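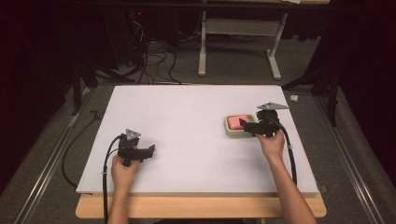
3. スポンジとトレーの準備と片付け

ボードの拭き取りに使うスポンジは、専用トレーに載せて保管します。トレーは縁が高くなっているので、少量の水ならこぼれません。作業の前後に次の手順で扱ってください。

3-1 使いはじめ

1. ボードを机の上に平らに置きます。がたつくときは向きを変えて置き直してください。
2. トレーを水平に持ち、ボードの奥寄りに置きます。
3. スポンジを水で湿らせ、両手で挟んで軽く絞ります。水が垂れない程度が目安です。
4. スポンジをトレーに戻します。長辺をトレーの長辺にそろえると、縁に乗り上げません。

注記：新品のスポンジは、初回のみぬるま湯で2回すすいでください。

3-2 ボードを拭く

1. スポンジを取り出し、ボードの奥から手前へ一方向に拭きます。
2. 汚れが落ちないときは、Levmontの中性クリーナーを400倍に薄めて含ませます。水2000 mlに対して原液5 mlです。
3. 水だけで湿らせたスポンジで、もう一度拭きます。
4. 乾いた布で水気を取ります。四隅は水が残りやすいので、最後に確認してください。

注意：研磨剤入りの洗剤、シンナー、アルコールは使用しないでください。表面が曇ることがあります。

注意：拭いている間は、トレーをボードの端に置かないでください。ケーブルに引っかかると落下します。

3-3 片付け

1. スポンジを流水ですすぎ、泡が出なくなるまで押し洗いします。
2. 強く絞り、立てた状態で8時間ほど乾かします。ねじって絞ると角から裂けます。
3. トレーの内側を洗い、縁の内側に残ったぬめりを布で拭き取ります。
4. 両方が乾いてから、スポンジをトレーに収めます。

注記：直射日光の当たる場所や暖房器具のそばでは乾かさないでください。スポンジが硬くなり、色があせます。

3-4 交換の目安

次のような状態になったら、新しいスポンジに交換します。

・絞っても元の厚みに戻らない
・角が欠けて、かすがボードに残る
・洗ってもにおいが取れない

トレーは割れや反りがなければそのまま使えます。交換用スポンジはKidurbridgeの窓口で注文できます。トレーのみの注文も受け付けていますが、9月の棚卸し期間中は発送が遅れます。

4. ボードの保管については次の節を参照してください。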